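Penner Desktop Tower: Owner's Set-Up Guide
Section 4. Opening the case and getting ready for the processor

If you've come straight here from the memory chapter, welcome back, and if you've skipped ahead, that's fine too — just have a quick look at Section 2 first, where we talk about static and where to keep your little screws. You'll want a clear bench, decent light and a cup of tea parked well out of elbow range.

1. Shut the computer down, switch it off at the wall and unplug every cable from the back. Hold the power button in for a few seconds to drain whatever charge is left.

2. Undo the thumbscrews on the side panel, slide the panel back and lift it away. Stand it somewhere it won't get kicked.

3. Lay the tower gently on its side with the open side facing up. Please don't try this job with the case standing, however tempting it looks.

CAUTION: Never open the power supply itself. There is nothing inside it for you to service.

4. Touch a bare metal part of the case, then ease any power cables away from the middle of the board. They can be springy, so take your time. You can leave the memory and graphics card where they are.

5. Press the socket lever down and slightly outward, let it rise, and lift the metal bracket until it stays up by itself. Keep fingers, sleeves and cloths off the gold-coloured contacts.

NOTE: If a contact looks bent, stop there and ring the Mollemthorpe service desk before fitting anything. Have your Penner model number handy.

With the bracket up and the cables out of your way, you're ready for the processor.

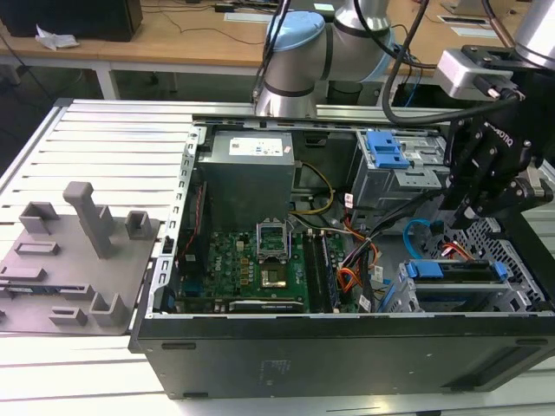 Section 5. Seating the processor

1. Take the processor out of its tray, holding it by the edges only, and find the small triangle printed on one corner.

2. Match the triangle to the mark on the socket, then lower the processor straight down. It should settle under its own weight, with no pushing at all.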